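Print this page | E-mail this page

Filed under: Home and storage > Wardrobes > Notes and downloads

# Oltthorpe Wardrobes — README

Friday, April 23, 2021

Notes to go with the wardrobe folder. Read before using, its short. Covers what's in it, how things were named, what to watch out for.

## What it is

A set of pictures and short notes on putting clothes and bedding away in wardrobes. Small bedrooms mostly, all in the Oltthorpe flats. Over 3,000 pictures in all, 200 written notes. One note per visit, not per picture — people keep asking.

Started in February as a list for Flidora, the storage leaflet. Grew from there. The leaflet only needed 20 pictures and those are kept in their own folder, same names, so don't add them in twice.

## What's in the folders

- open — doors open, nothing being moved
- putting-in — folded things going onto shelves
- taking-out — the reverse
- closing — doors and drawers being shut
- notes — plain text, one file per visit
- flidora — the leaflet set (copies)

Coats and anything on a hanger are under "hanging", inside putting-in. Should be its own folder really. Will move it when there's time.

## Words used

Same words throughout, please stick to them if you add notes.

"Top drawer" is a drawer above the doors or above the main space. "Shelf" is any flat board you can put things on. "Floor" of the wardrobe is the lowest board inside, not the room floor. "Gap" is the space under that lowest board. Left and right are always as you stand facing the wardrobe, doors included.

Old notes say "cupboard" in places. Same thing. Not fixed yet.

## Layout to know before reading the notes

The white wardrobe with the wide drawer across the top comes up a lot. Black bar handle on the drawer, curved. Two tall doors, and under the drawer a shallow opening, then a shelf right across, then the big space. Sides are dark grey inside, so dark jumpers and dark bedding are hard to make out against them. Notes call it "white, drawer on top".

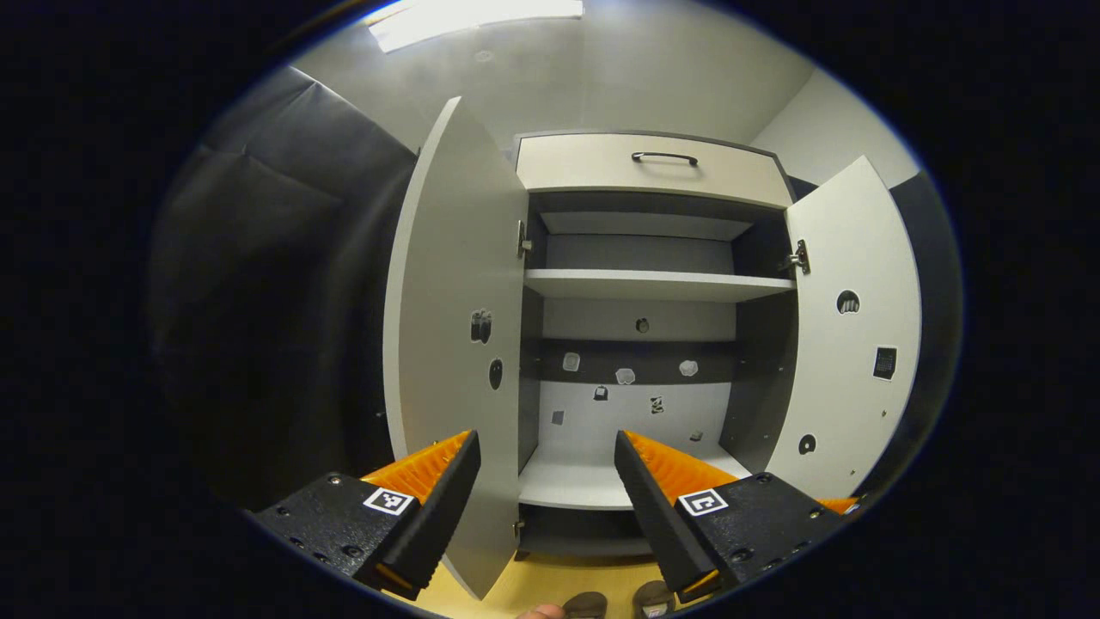
Stan wrote in after reading the first version to say that the big space is wasted without a second shelf, and that a tall pile of jumpers will always fall over when you pull one from the bottom. He would put bedding down there and keep the jumpers up on the shelf.

Fair point, and a few of the notes say much the same. Bedding low, jumpers one pile deep, small things in the drawer. The notes record what was done at each visit though, good idea or not, so nothing has been changed to match. If you want to sort by method, search the notes for "pile", "roll" or "box" — those three are spelled the same way all through.

## How the notes are laid out

Each one has 3 parts:

1. Wardrobe — name from the list, doors, drawers, shelves
2. Things — what went in or came out, in order
3. Remarks — anything odd, sticking door, shelf not level etc

Part 3 is blank in many. Blank means nothing written, don't take it as "no problems".

Sizes are left out. Some people measured and some didnt, and the ones who did measured different things (outside, inside, door to back). Dropped the lot.

## Known problems

- Folding is called different things. "In half", "halved" and "once over" all mean one fold.
- Pillowcases sometimes listed with bedding, sometimes on their own.
- A handful of closing pictures sit in the open folder. Doors partly shut, hard to call.
- Mirror doors left out completely. Too many reflections.
- Sliding doors — very few. Don't lean on this set for those.
- Shoes hardly appear. Most people kept them in the hall.

## Using it

Fine for leaflets, teaching, sorting and labelling work, general looking. Please keep this file with the folders and put "Pristik, Oltthorpe Wardrobes" somewhere people can see it. If you crop a picture keep its name and add "-crop" at the end.

Not much good for working out how much a wardrobe holds. No sizes, see above.

## Changes

Second version. Spelling of "drawer" fixed in all notes (was "draw" in a lot of them). Flidora copies added. Word list added. Stan's comment put in.

Next — hanging folder, then the cupboard/wardrobe tidy up.

Tags: wardrobes, shelves, folding, bedding, small rooms

Print this page | E-mail this page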